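Can a machine do the washing-up yet?

Vlasta Matić asked me this in September, and my answer is still no. Plates are the easy part. A rigid disc has a rim to grip and one sensible way into a rack.
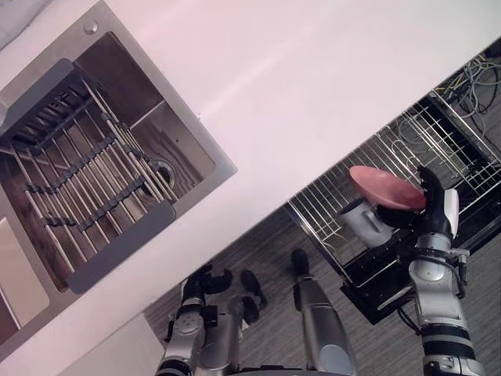 Slot spacing matters more than grip force - a few millimetres out and the plate rides up on the wire. Small, light items are harder, as they roll. 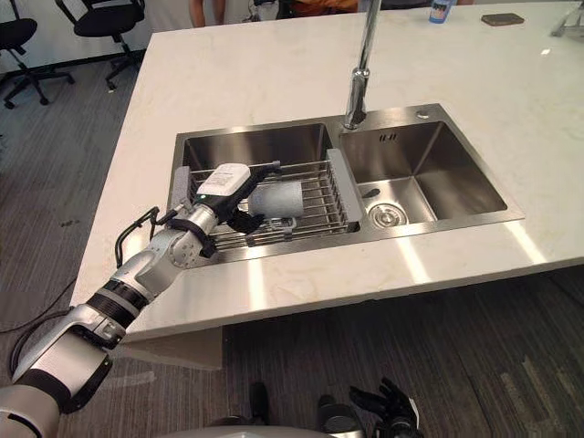

What I would pay for

Drying, stacking and putting away, with no one standing by.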